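Galberg Flower Subscription: My Take After 3 Deliveries

Dec 8, 2023

I have wanted fresh flowers in the house ever since we moved, and the grocery store ones always look tired by the time I get them home. So in May I finally signed up for the Galberg plan, the monthly one, $27 a bouquet with delivery. I canceled over the summer (we were gone a lot), then came back this fall, and now I've had three of them!

First, the good stuff. They last! My October bunch went eleven days on the kitchen windowsill with one water change, and I am not careful about trimming stems. The driver texts before he comes, so nothing sits on the porch.

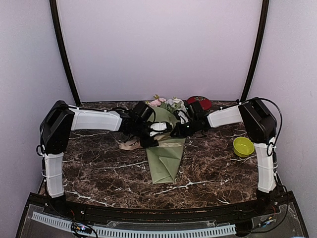 Sage green wrap on the dark marble-look top.

Now the gripes. You can't pick colors on the cheap plan, and I got a whole lot of orange once, in a room that is very much not orange. The website is slow and logged me out twice while I was changing my address. And the little packet of flower food was missing from one delivery. I emailed and Deolinda Garcia from customer service mailed me a handful of them, plus a nice note.

My sister uses Costano and pays less, but hers come as tight buds and take days to open. If you have people coming over that night, go with Galberg. Four stars from me, and I'm keeping it through spring.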